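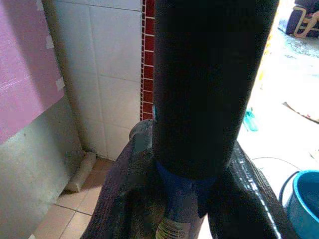
**Stekstead Buildings Forum › Floors › Thread 2389: Sweeping terracotta at the side door**

**groutline**
Large square terracotta tiles, thin grout lines, doorway with brick-tile facing. I sweep on Wednesday and by the evening there is grit on the threshold again. Currently using a stiff broom, a long-handled dustpan and an open bucket for the waste. Is the broom wrong, or the method?

**mop_head_10**
Probably the method. Fine grit sits in the joints. Sweep diagonally to the grout, short strokes, and work from the inside towards the door. Stiff bristles flick it back out if you push too hard.

**groutline**
I have been going parallel to the joints. Will change that. The bucket stays in the doorway so I can tip each load straight in. 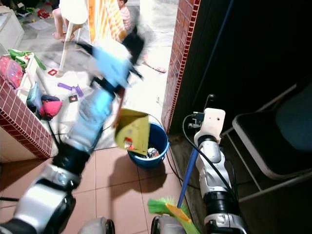 Cans and scraps go in the same bucket as the sweepings, and I sort them afterwards at the bins. The ledge gets cleared last.

**Hendgate_Lower**
Clear the ledge first. Anything on it sheds dust onto a floor you have already done. I would also separate the cans at the start. Picking them out of grit is a waste of time.

**mop_head_10**
Disagree on the cans. One bucket, one trip, sort at the other end. Agree on the ledge.

**Hendgate_Lower**
Depends how far the bins are. Mine are across a yard.

**groutline**
Mine are next to the gate, so one bucket it is. Next question is the dustpan. It leaves a line of dust at the lip however I hold it.
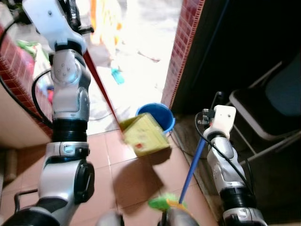 *Yellow dustpan on the red pole, blue bucket behind, green-bristled broom.*

**tallyman2000**
Check the lip with a straight edge. If it has bowed, no angle will fix it. Otherwise keep the lip flat, draw the pan back a little after each stroke and sweep again — the line gets thinner each time. I had a Drarance pan with a rubber lip that did better on uneven joints.

**mop_head_10**
Rubber lips harden. Mine lasted one winter.

**groutline**
Checked. It is bowed in the middle. Will look for a replacement head before buying a whole new pan.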